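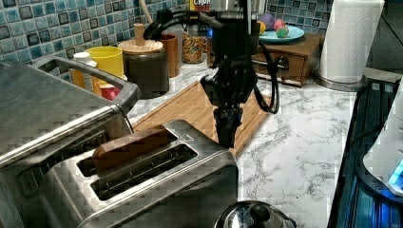

On cherche des gens pour écrire les règles avec nous

Bonjour ! Moi c'est Randa Bitar, je m'occupe des bonnes pratiques chez Skavard, et je recrute. Enfin, « recruter » est un grand mot : je cherche 17 personnes pour participer au projet Drolledero, notre guide d'usage pour les bras robotisés en cuisine. Avec un grille-pain, une planche à découper, des bocaux sur le plan de travail, bref une cuisine comme chez vous.

Pourquoi un guide ? Des normes de sécurité pour les robots, il en existe, et je passe une bonne partie de mes semaines le nez dedans (j'aime ça, si, si). Mais elles sont écrites pour des intégrateurs, et quand quelqu'un me demande à quelle distance on peut poser sa tasse pendant que le bras travaille, ou qui a le droit de le relancer après un arrêt, je mets une demi-heure à répondre. Je voudrais un texte court, clair, qu'on puisse coller sur un frigo !

La version actuelle s'appelle Tak. Elle tient en 5 pages et elle est pleine de trous. Le chapitre sur les appareils chauffants, par exemple, je l'ai réécrit trois fois et il ne me plaît toujours pas. Est-ce qu'on débranche avant que la pince s'approche ? Est-ce qu'on interdit tout contact avec les fentes ? Et le pain coincé, on en fait quoi ? On n'est pas d'accord entre nous, alors autant en discuter avec vous.

Ce que vous ferez

Deux ateliers de trois heures, en petit groupe. Au premier, vous lisez Tak devant nous, à voix haute si vous voulez, et vous râlez dès qu'une phrase vous semble floue. Au second, vous appliquez les consignes à côté du bras, avec un opérateur de chez nous qui garde la main sur l'arrêt d'urgence du début à la fin. Vous ne pilotez rien et vous restez derrière la ligne marquée au sol tant que le bras est sous tension. Ce point-là ne se discute pas, même si vous êtes du métier.

Entre les deux, un petit questionnaire à remplir chez vous. Je l'ai raccourci, promis.

Qui peut venir

Toute personne majeure qui cuisine, même mal. J'aimerais beaucoup avoir des gens de la restauration collective, des ergothérapeutes, des personnes qui cuisinient assises ou d'une seule main, et quelqu'un qui déteste les robots (vraiment, écrivez-moi). Aucune connaissance technique demandée. Il faut lire le français sans trop de peine et accepter d'attacher ses cheveux et de retirer ses bijoux pour le second atelier.

Côté pratique

Les ateliers ont lieu dans les locaux d'Oseck, notre partenaire, de plain-pied, en avril. Les dates se calent avec chaque groupe, et on peut faire un samedi si ça vous arrange. Participation indemnisée, trajet remboursé sur justificatif. Vos remarques sont notées sans votre nom et vous pouvez arrêter quand vous voulez, l'indemnité de l'atelier commencé reste due.

Pour candidater, envoyez-moi quelques lignes avant le 7 décembre par le formulaire de contact de Skavard, en mettant « Drolledero » dans l'objet. Pas de CV ! Dites-moi ce que vous cuisinez, vos disponibilités, et si vous avez besoin d'un aménagement particulier. Je réponds à tout le monde, parfois tard le soir.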